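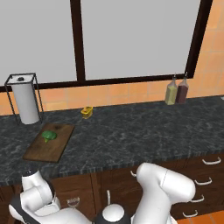 Can I swap the gripper halfway through a comparison run and keep the same episode list?

The episode list holds across a swap as long as the seed file stays put and you reload the arm config before pressing Start. Scores go in a separate column for each gripper.

4. Comparing two grippers in the kitchen set

Read section 3 first if the arm has never been homed in your install. Everything below assumes Clurkex is up and the controller panel shows Ready.

4.1 Before you start

Pick the two grippers. We ship the Emel (two-finger, parallel) and the Chauhan (three-finger, adaptive). Others work, but the mount offset has to be typed in by hand, see 4.4.

Load the Fultmont kitchen. Default task is the broccoli floret on the cutting board. Small, soft edges, lies at an odd angle. Good test. The oil and vinegar bottles at the right end of the counter are for the harder set, leave them alone for now.

Disk: one full comparison with video on writes 3,323 files. Video off if you're short.

4.2 Run the first gripper

1. Open Compare, then New.
2. Slot A – choose Emel.
3. Slot B – choose Chauhan. Fill it now even though it runs second. Empty slot B saves as a single run and you can't add to it later.
4. Set Seed to 22, or any number you like. Write it down.
5. Set Tries to 3,000 for real numbers. Use 3 for a smoke test.
6. Camera: Counter view. Wrist view is OK too but stick to one for both slots.
7. Press Home. Wait for the arm to stop.
8. Press Start A.

NOTE: The counter view sits low behind the arm, so the links cover some of the cabinet fronts. Fine for counter tasks. For drawer tasks pick Side view, otherwise you lose sight of the handles.

CAUTION: Don't drag the cutting board once Start A has been pressed. The poses get re-read on the next reset and slot A is scored against two different layouts. No warning comes up.

4.3 Swap and run the second

1. Wait for Done A. Not Idle – Done.
2. Press Release Tool. Arm goes to the park pose.
3. Press Attach B.
4. Reload arm config (Ctrl+R). Skipping this is the number one support mail we get.
5. Check the tool length readout has changed. Same number as before means the reload didnt take. Do step 4 again.
6. Press Start B.

NOTE: The Chauhan closes slower. If every try times out at the grasp stage, raise Close Timeout to 3 seconds. Then rerun slot A with the same value, or the comparison is no good.

4.4 Offsets for other grippers

Tool > Mount > Edit. Type X, Y, Z in millimeters, flange face to fingertip, fingers closed. Measure closed!! Open-finger values put the tips into the marble and the run aborts on contact.

Save under a new name. Don't overwrite the Emel file, the homing check reads from it.

CAUTION: On a real arm, run the first try at lowest speed with a hand on the stop button. The simulator forgives a bad offset. A countertop does not.

4.5 Reading the results

Results > Compare. One row per try, A and B side by side.

Grasp – fingers closed and object lifted clear of the board.
Hold – still in the fingers at the end of the move.
Place – object released inside the target area.
Slip – distance moved inside the fingers, mm.

Look at Hold before Place. A gripper with good Grasp and poor Hold usually wants more force, so try Force one step up and run again before you write it off. Slip is only logged with contact sensing on (Tool > Sensing).

Blank cells = try was skipped, mostly a planner fail. They dont count for or against. Lots of blanks in one column only, check the offset.

4.6 Known issues

Compare window goes gray if resized during a run. Run is OK, close and reopen.

Release Tool does nothing if the arm is still settling. Press again.

Export to CSV drops the seed. Add it by hand. Fix planned for the September build.

Offset table checked by Elba Yáñez. Corrections to Dionysis Fragkou, with your log file attached please.

Last change to this section: 5 May 2019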